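Stikano opens workshop for small electrical repairs at home

July 26, 2022 — Stikano, a supplier of tapes and small fixing materials, today announced the opening of its first workshop room for customers. The room is in the same building as the company's warehouse, on the ground floor, and it is meant for people who want to learn simple repairs of cords, plugs and cable bundles before they try them at home.

The idea came from the shop counter. Customers who buy electrical tape often ask the same things: how much to stretch it, where to begin, what to do when the end will not stick. Until now the staff answered between two sales, with a piece of old cable in the hand. In May the company held a trial evening after closing time, and all places were taken within one day.

"People believe that tape is tape," said Bożena Gajewski, who leads the workshop program at Stikano. "Then they wrap a cable here for the first time with somebody beside them, and they see that the pull of the hand is the most important part. I like very much this moment."

The room has 16 places at long tables. Each session takes two hours and begins with the unplugging rule: no participant works on anything connected to power. After this the group practices on cut lengths of cable, first straight wrapping with half overlap, then the more difficult places, such as a branch or a connector. The last half hour is free, and participants can ask about their own projects. Repairs of fixed house wiring are not part of the program and remain the work of a licensed electrician.

The tables and shelves were made by Nowicki, a joinery company from the neighborhood. Geser, a lighting firm, planned the lamps over the work places. Stikano has kept around 600 short pieces of cable from its own warehouse for the exercises, so that no new cable must be cut for practice.

The tape used in the sessions is black vinyl electrical tape on ordinary rolls. Participants receive one roll at the start and may take the rest of it home, together with a printed sheet that shows the steps in order.

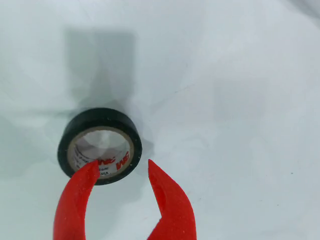
How should a roll of electrical tape be stored after it is opened?
Keep it lying flat in a closed bag or box, at room temperature and away from direct sun, and fold the last bit of the end under so it is easy to find next time.

Sessions are held in the evening, and a morning session is planned for autumn. The price includes materials. Children from the age of 12 are welcome together with an adult. Places can be reserved at the shop counter or by phone during opening hours, and a reserved place can be given to another person without extra cost.

About Stikano
Stikano sells tapes, cable ties, clips and other small fixing materials to households and trade customers. The company has six employees.

Press contact
Bożena Gajewski, workshop program, Stikano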